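Reading Room > Fiction > Short Pieces

The Azevedo Minutes

20/10/2020 | By Jeanie Rankin

The Trusberg Fellowship of Christian Assemblies was at that time composed of 18 congregations, each of which governed itself and none of which recognized a bishop. Its one common instrument was the Register, a bound book in which the admission of every assembly was entered. The Register was kept by the Clerk. For many years the Clerk had been Mr. Azevedo.

In July the assembly at Wikano gave written notice that it wished to be removed. The letter was short. It stated that the members had prayed over the matter, that they bore no grievance, and that they asked for their name to be struck before the winter.

Mr. Azevedo read the letter twice and placed it under the lamp. The Articles made full provision for the admission of an assembly. They made none for its departure. 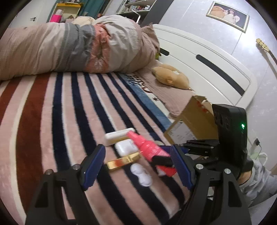 FICTION: SHORT PIECES

He wrote to Wikano that the request had been received and would be laid before the delegates. He then took down the earlier volumes and searched them for a precedent. An assembly had once dissolved following a flood, but its name had been left standing. Another had joined the Methodists, and the Clerk of the day had written beside it, in pencil, "Gone over." No rule had been cited in either case.

The delegates met in the hall at Trusberg. The elder from Wikano, a tall woman in a gray coat, was invited to speak and said that she had nothing to add to the letter.

"You understand that the fellowship holds no property of yours," the Moderator said. "You may leave simply by ceasing to attend."

"We understand that," she said. "We would like it written down."

A motion was made to refer the question for study. It was seconded and carried. The elder from Wikano thanked the meeting and remained in her seat through the hymn, which she sang in a strong, low voice – the alto line, from memory.

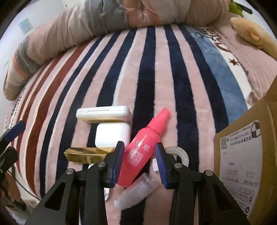 Mr. Azevedo stayed behind to put the hall in order. When he came out to the steps, she was waiting there with her gloves on.

"Is it a difficult thing to do?" she asked. "The striking?"

"It is one line," he said. "I would need a ruler."

"My father signed that page. He walked here to do it."

He had seen the signature that week. The letters leaned hard to the right, and the ink had pooled at the end of the name. He told her so. She asked whether she might look at it, and he unlocked the door again and turned on the lights.

They stood at the table with the book open between them. She did not touch the page. After a time he took the ruler from the drawer, set it down beside the Register, and went to see about the windows.

Last updated by the Reading Room office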